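Home Networking > Wi-Fi and Routers

Is the Vedgate "whole home" router worth it, or do I just need to move the one I have?

Asked December 19, 2020 · viewed 891 times · 2 answers

I rent the bottom two floors of a narrow brick row house. The cable comes in at the front, in the living room, and the modem and router have lived on the floor behind the couch since the day I moved in. My desk is in the back bedroom on the second floor. Since September I have been working from that desk full time, and the Wi-Fi up there is miserable. Video calls freeze, then catch up in a burst, then freeze again. Downstairs it is fine.

I called my provider and the person on the phone wanted to put me on a faster plan before I had finished my sentence. When I said no to that, I got moved over to the Vedgate system, which they rent out for 11 dollars a month. It's a main box and two little satellites. The page for it says it "removes dead zones permanently" and "learns your home." I would like to know what it is supposed to be learning. It's a house. It doesn't move.

My brother-in-law says all of these kits are a racket and I should just put the router higher up. A guy at work says his kit changed his life. I don't trust either of them very much.

Things I have tried:

Restarting everything. Helps for an hour, or I think it does.

Switching the laptop from the 5 GHz name to the 2.4 GHz name. Fewer freezes, but slower.

One of those plug-in extenders, an Arnon, bought used. It showed full bars on my laptop and the calls were worse than before. I took it back out.

I have not tried running a cable because the landlord is fussy about holes. What would you do first, and how would I know if it worked? I don't want to spend money and then talk myself into believing it's better.

Answer 1 (marked helpful by 18 people)

Do not rent the kit yet. Do not upgrade the plan either. A faster plan changes what arrives at the modem, and you already said downstairs is fine, so what arrives at the modem is not your trouble.

I'd start by measuring, because you are right to be suspicious of your own impressions. Everybody is sure the Wi-Fi is better right after they've paid for something. Pick one laptop and one spot on the desk. Run the same speed test a few times in the morning and again in the evening and write the numbers on paper. Do it next to the router too. If the number by the router is good and the number at the desk is terrible, you have a coverage problem. If both are terrible in the evening, you have a provider problem and no box on earth will fix it.

Then move the router. Behind a couch on the floor is a poor spot. You've got furniture on one side, a wall on the other, and your desk is up and at the far end, which means the signal goes through the floor at a long slant. Get it up on a shelf, out in the open, and as far toward the stairs as your coax will let you. A longer coax cable is cheap. So is a long network cable between the modem and the router, and that lets you leave the modem where it is and put the router somewhere sensible, with no holes.

While you're down there, clear away whatever has piled up against it. Routers that live on the floor tend to collect bags and cords and laundry, and then they sit there and cook. 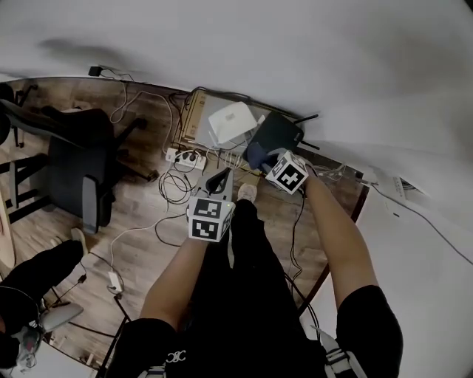 Black router at floor level, with something dark navy right up in front of it.

Change one thing, then measure again with the same laptop on the same spot. If you move the router and change the channel and update the software all in one evening, you won't know which one did it, and when it goes bad again you'll be guessing.

About the extender: full bars on your laptop only meant you had a good signal to the extender. They tell you nothing about the signal between the extender and the router. If you had it plugged in next to your desk, it was hearing the same weak mess your laptop was and repeating it. They do a bit better halfway, on the stairs or the landing. Only a bit. Most of the cheap ones cut your speed a lot because they talk and listen on the same radio.

If you do all that and the desk is still bad, ask your landlord if there is a coax outlet upstairs. Lots of these old places had cable TV in a bedroom at some point. You can buy a pair of adapters that carry the network over that wire, and it beats any wireless kit I have used. You need to check that the outlet is still connected to the others, since half the time somebody snipped it in the basement.

As for "learns your home," I went looking through the manual when my parents got one of those. As far as I could tell it picks a channel at night. Your router probably has a setting for that already.

Comment from the asker: Ran the tests. Great by the router morning and evening, awful at the desk both times. So coverage, I guess. I moved the router to the top of the bookcase by the stairs and the desk number more than doubled. I'm going to give it a couple of weeks of real calls before I say it's fixed.

Comment: Doubling a bad number can still be a bad number. What does it do at 4 in the afternoon with everyone home?

Comment from the asker: Only me here. The neighbors are another matter, there are a lot of networks in the list.

Answer 2 (marked helpful by 2 people)

I have the Gerico kit and it's great, I got full bars everywhere even in the garage. Just get one of those and stop messing with it. The Văn ones are good too from what I read and they look nicer. You don't have to put up with the ugly antennas.

Comment: Bars in the garage is not a test of anything. Did you measure before and after?

Comment: No but I can tell

Comment: The question was specifically how to know if it worked.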